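Kiswood Tenants' Newsletter – September
Kitchen and worktop replacement programme

The second phase of the kitchen replacement programme begins this month at Kiswood. The work will cover 40 homes in Zolville Court and a further 22 in Soliman House, and has been awarded to Hisora following a competitive tender. Each kitchen should take up to 2 weeks to complete. Residents will receive written notice of their start date and are asked to clear cupboards and worktops the evening before.

Hot water will be available overnight throughout the works. Residents who need help with moving heavy items should contact the housing office as soon as their letter arrives. A payment of £200 will be made to each household towards redecoration once the final inspection has been signed off.

Choices of finish must be returned by the end of the month. Worktops are offered in white, grey or oak effect, and floor coverings in slate or light wood effect. Residents who are unsure which colours to combine may find it useful to look at a plain white surface beside a pale tan wooden floor – the pairing requested most often during the first phase.
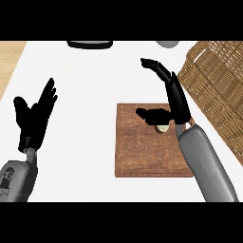
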